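April 10, 2026. Tadura cell, motherboard handling rules, rev 2

Working through the draft handling rules against the open-case board before they go to Rembridge. Board stays in the chassis for this. No cooler, memory slots empty. Cell is in teach mode, reduced speed, enabling switch held by whoever is closest to the case.

Rules as they stand:

- Fingers closed before entering the case. Open only above the part to be gripped.
- No lateral moves below the height of the case rail. Go up, go across, come down.
- CPU socket frame is a keep-out volume. Approach over it is allowed, contact is not, whether or not a processor is seated.
- Wrist strap point for the person, bonded fingertips for the gripper. Both get checked, both get logged.
- Cable bundles count as obstacles at their widest position.

The keep-out volume was drawn from the board only. It needs the chassis brackets and the rail added, or the planner will treat the space over the left half of the board as free.

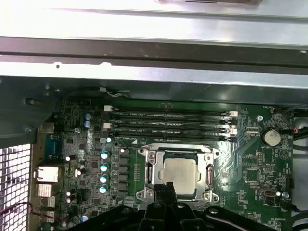 Percy Nina objects to the third rule as written: "approach over it is allowed" gives no height, and an operator at Narlow will read it as permission to hover at any clearance. Wants a number in the rule itself and the same number in the cell configuration. Agreed. Text changes to "no part of the gripper, brackets included, closer than the clearance value in the configuration sheet," and the value is locked under the supervisor login.

Second point, same source: the rule says gripper, the model only covers the fingers. Brackets and linkages have to be in the collision model too. The Kauppinen checklist already asks for this on page one and we skipped it in March.

Memory slot approach next. The angle matters more than the speed. With the wrist tilted, the finger pad can get to the slot edge while the rest of the hand hangs over the socket side, so the clearance check must run on the full tool at the tilted pose. Checking it at the vertical pose and assuming it carries over is no longer accepted. Contact force limit is set per part and written on the job card; default is the lowest value in the table.

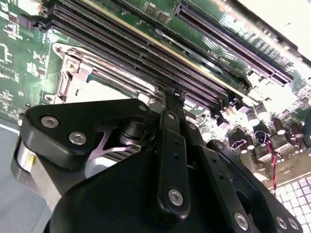
## Open items

1. Rewrite rule three with the clearance wording. Mine.
2. Full tool geometry into the collision model, then rerun path set 216.
3. Resistance check on fingertip bonding, before and after each shift. Form 87 has a spare column for it.
4. Decide if wire pairs near the capacitors must be tied back before the cell is enabled. Percy says yes. I would make it a precondition on the job card.
5. Rev 2 stays marked draft until items 1 and 2 are signed.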